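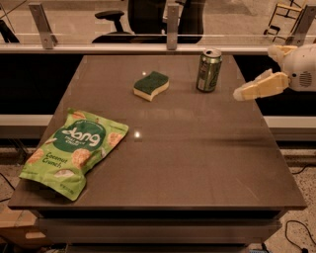
Snack bag, sponge and drink can on a tabletop.

Break Room Tables: Frequently Asked Questions
Keltholm Building, all floors
Revised April 2018

Which tables does this page cover?
All shared tables in the Keltholm break rooms and the two on the Bolham landing. Desks and meeting room tables are covered by the cleaning contract.

What may be left on a table between uses?
Nothing edible. Sealed snacks go in the cupboard marked SHARED or back to your desk. Opened chips, crackers and the like need a clip and a name. A bag without a name is thrown out at the evening round, full or otherwise.

Is a drink can treated as food?
An unopened can may go in the refrigerator door. An opened can is waste once its owner leaves the room. Empty it in the sink before recycling it. Half-full cans in the recycling bin were the largest single source of complaints last October.

Are snack bags recyclable?
Foil-type bags go in general waste. Our hauler does not accept them, whatever the symbol on the back says. Shake the crumbs into the bin first and fold the bag flat.

Which side of the sponge do I use on the table?
The foam side. The scouring pad is for pans and the sink. Used on a tabletop it leaves fine scratches that show up as dull patches under the ceiling lights. The worst of these are on the second floor and will not polish out.

What is the correct way to wipe a table?
1. Move everything off the surface, including items that look clean.
2. Dampen the sponge and wring it out.
3. Wipe from the far edge toward yourself in overlapping strokes.
4. Dry with a paper towel.
Spray cleaner is for grease only. One pump is enough.

Where does the sponge go afterward?
In the rack at the sink, standing on its long edge. A sponge left flat on a table marks the finish and dries slowly.

How often are sponges replaced?
Weekly, or sooner if the foam tears. Stock is in the Vollberg cabinet, top shelf. Please take one at a time.

Can I use a table for work?
Yes, outside the lunch period. Wipe it before you put paper down.

Who do I contact about a damaged table or an empty cabinet?
Esi Odoi for supplies, extension 2791. Mahsa Najafi for furniture, extension 3873. Give the floor and the number on the underside of the table.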